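Comparison of Two Finger Pads for a Hand-Held Gripper

Project report, group Plinda
Course: Introduction to Robot Handling

1. Purpose

The goal of our project was to compare two kinds of finger pads for the hand-held gripper we use in the course. The first kind has a smooth surface. The second kind is a thicker block with a slightly rough surface. We wanted to know which one holds household objects better, and which one gives camera pictures that are easier to use later.

2. Method

We started in February. Every person in the group did the same tasks with both pads: lift an object, turn it a little, and put it back on the marked place. One task was different, because the object should stay on the table and only be touched. For this one we used a power strip, and the person had to press its buttons with a closed finger.

We planned 2,000 trials. After removing the trials where the recording stopped too early, we had 1,493 left. All of them were sorted by hand in a table we named Momden.

3. Results

With the smooth pad, 200 trials ended with the object slipping out. With the rough pad it was 116. Most of the slips happened with round objects and with objects that are heavy on one side - for example a full bottle.

For flat objects the difference was small. The fingers come from above at an angle, so only the lower edge of the pad has contact, and the surface does not help much there.

4. The power strip task

This task was harder than we expected. The strip is white and it was placed on a white sheet, so its outline in the picture is weak. The buttons are also white and sit a little deep in the housing. 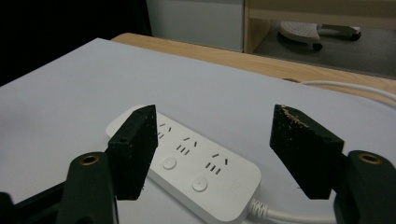

A wide finger can easily touch the edge of the socket next to the button. Two of us solved this by turning the wrist before going down, and then the corner of the finger pressed first. We think a narrower tip would be better for buttons, but we did not have time to make one.

The rough pad has one more weak point. Dust and small crumbs stay on it, and we did not clean the pads on a fixed schedule. Next time we would wipe them before each session and write this in the table.

5. Next steps

We would like to repeat the button task on a darker sheet, with the same strip and the same light. The smooth pads should also be tested again on the full bottle, as the Wednesday session was short and has fewer trials than the others.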